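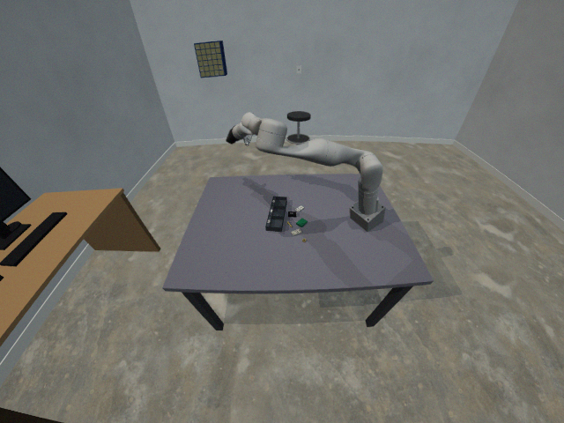

力传感器已经设了上限，为什么夹爪还会继续往下压？
保护逻辑比较的是去皮之后的读数。如果去皮那一刻指尖已经顶着东西，这份接触力会被当成工具自重扣掉，后面的读数整体偏低，上限就等于被悄悄抬高了。

1/
下面是这次故障的经过，发生在仿真里，没有硬件损坏。任务是把小件往装配板的槽里放，控制栈用Briludar，仿真场景在Ikex里跑，保护停机模块是Schmieder那一套，版本和实机一致。所以仿真里漏掉的停机，实机上照样会漏。

2/
现象：夹爪下探，接触到槽沿，应该触发保护停机，结果没有触发。位置控制器继续追目标点，Z向误差积累，腕部力矩一路往上走，最后由关节力矩限位兜底。等关节限位动作的时候，指尖的接触力早就超了任务层的上限。

3/
批次一共203个回合，出问题的有7个。单看成功率曲线看不出来，这7个都被归进了“放置失败”，和夹偏、掉件混在一个桶里。是Gisela Strobel翻日志时发现其中一条的停机原因写的是关节限位，任务层那一栏空着，才单独拎出来查。

4/
最先怀疑的是接触参数。把接触刚度调低重跑，复现率没变。然后怀疑滤波延迟，把低通去掉，峰值提前出现，停机仍然不触发。两条路都排除，花了一个下午。

5/
转机在第101回合。这一回合的力曲线从起点开始就有一段负偏置，夹爪抬离之后读数没有回零，停在一个稳定的负值上。滤波不会造成稳定偏置，刚度也不会。只剩去皮。

6/
去皮的触发条件写在复位流程里：机械臂回到预备位，等待，去皮，开始下一回合。问题出在“等待”。它只看计时器，到900毫秒就往下走，没有检查关节是否到位。

7/
上一回合如果在接触状态下超时结束，复位轨迹会先规划一段抬升。规划偶尔慢，抬升还没开始，计时器已经走完，于是在指尖压着槽沿的时候去了皮。抬升之后传感器少了一份力，读数变负。下一回合再接触，要先把这段负值填平，才开始算“正”的力。
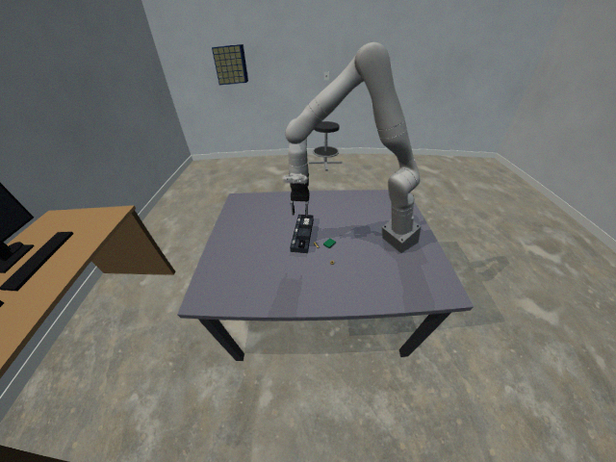

Ikex仿真工位，夹爪空载，指尖靠近黑色料盘的远端。

8/
预备位离料盘很近，这是当初为了缩短节拍定的。近到什么程度：单凭末端高度，脚本分不清“已到预备位”和“还没抬起来”。原来确实有一条高度判断，阈值给得宽，接触状态也能通过，形同没有。

9/
改动如下，已经合并：
去皮前要求全部关节速度低于阈值，并保持一个稳定窗口；
预备位抬高，去皮只允许在抬高后的位置执行；
去皮值与工具标定自重做差，超出容差就拒绝去皮，回合标记为无效；
计时器保留，含义改成“超时报错”，不再当作放行条件。

10/
第三条是主要防线。前两条依赖状态估计，状态估计自己也会错。工具自重是标定时称出来的，夹爪没换过，去皮值就没有理由漂那么多。换夹爪的人记得重标，否则会一直被拒绝，这个报错是故意写得很硬的。

11/
另外改了日志分类。停机原因从任务结果里拆出来，单独一个字段。以后“放置失败”只描述小件的最终位置，什么东西让机械臂停下来看另一个字段。旧日志用Nukik的转换脚本补了一遍，能补的都补了，缺力矩原始数据的那几批没法补，标成未知。

12/
有人问为什么不把负读数直接截断为零。截断以后曲线好看，偏置还在，只是看不见。保护模块拿到的仍然是扣多了的值，该停的时候照样不停。排查时反而会少一条线索，第101回合就是靠那段负值找到的。

13/
也有人建议直接把任务层上限调低。调低能盖住小偏置，盖不住大的，因为偏置大小取决于去皮那一刻压得多重，没有上界。正常插入时误停还会变多，操作的人嫌烦，迟早把上限再调回去。

14/
回归测试加了一个用例：故意让回合在接触状态下超时，同时给规划器注入延迟，检查去皮是否被拒绝。旧代码必挂，新代码通过。这个用例不跑真实节拍，放进每晚的流水线也不占多少时间。

15/
还没解决的：规划为什么会偶尔慢。目前看与场景重置时碰撞体重新加载撞在一起有关，只有间接证据。修好去皮以后它不再构成安全问题，降级处理，9月那一轮再看。

16/
用同一套复位脚本的，先去查自己的去皮条件。搜一下等待函数后面有没有到位检查，没有的话把力曲线的回合起点拉出来，看抬离之后回不回零。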